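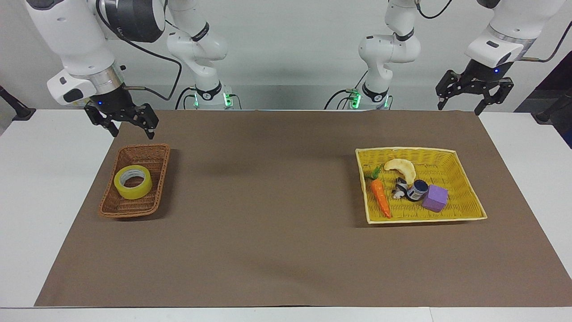 Unit 4 handout: Setting up and looking after the two-arm sorting cell

Instructor: Kohei Hoshino
Lab session: bring this sheet, closed shoes, and the cell logbook

The sorting cell in the Emar lab has two arms mounted behind a table and one parallel gripper on each arm. Small objects are moved between two baskets. This handout covers what you do before the first run of the session, what you check between runs, and what to do when the cell stops. Programming the moves is covered in Unit 5.

Left and right

In these notes "left arm" and "right arm" always mean the robot's own left and right. If you stand at the front of the table facing the arms, the right arm is on your left. Write it the same way in the logbook. Most of the wrong entries last term came from people mixing the two.

4.1 Before power-on

Walk around the table once. Look at the clamps and stands at the table corners and try each one by hand. A stand that moves at all gets tightened now, and the calibration check in 4.3 then has to be done in full.

Look at the cables next. Each wrist cable should follow the arm with enough slack for the joint to turn, and no loop should hang low enough to catch on a basket rim. Cables at the base must stay clear of the first joint. If a tie is missing, replace it. Do not use tape on the arms — it leaves residue on the joint covers.

The paper mat should lie flat. Small wrinkles are fine. A fold or a raised edge is not, as a finger can catch it on a low pick. Change the mat when it tears or when the basket marks can no longer be read.

4.2 Power-on and homing

Power the arms one at a time, right arm first. Wait for the base indicators to turn steady green before you start the second. On this cell a blinking light after 60 seconds means the controller did not finish its startup. Switch off, wait, and try once more. If it happens again, stop and call the instructor.

Home both arms with the baskets off the table. Keep one hand at the stop button. After homing, open both grippers fully and check that the fingers spread evenly.

4.3 Calibration check

Full procedure:

1. Fit the pointer tool to the right gripper and close the fingers on it.
2. Run the program CHECK_R at slow speed. The pointer visits each reference mark on the mat.
3. At each mark, measure the distance from the pointer tip to the center of the mark. The limit is 2 mm.
4. Repeat with the left arm and CHECK_L.
5. Write all readings in the log, including the good ones.

If one mark is out and the others are fine, suspect the mat. If all marks are out in the same direction, suspect the stand or the base bolts. Readings that are out in different directions usually point to a joint offset, and that is a job for the lab staff.

4.4 Placing the baskets

Leave open mat between the baskets so the two arms do not have to share space. A basket may sit at an angle, but its whole rim must be inside the reach area. Heap objects as little as you can. Round items such as tape rolls should lie flat at the start of a run.

4.5 Between runs

Wipe the finger pads with a dry cloth every 30 cycles. Look for shiny spots on the pads, which mean they are wearing and will start to slip on hard objects. Pads are changed in pairs, never singly. Spare sets are in the Luvberg drawer, together with the right hex key.

After about 24 hours of running time, check the flange screws at both wrists with the torque driver.

4.6 When the cell stops

Read the message before you clear it. Note which arm stopped and where the gripper was. Then press stop, confirm that both arms are still, and only then reach over the mat. Do not pull an object out of closed fingers — open the gripper from the pendant.

For the lab report

Hand in your readings from 4.3 and one paragraph on what you would check first if the left arm began to miss picks near the back of the mat. Read the Suominen notes, section on tool offsets, before Unit 5.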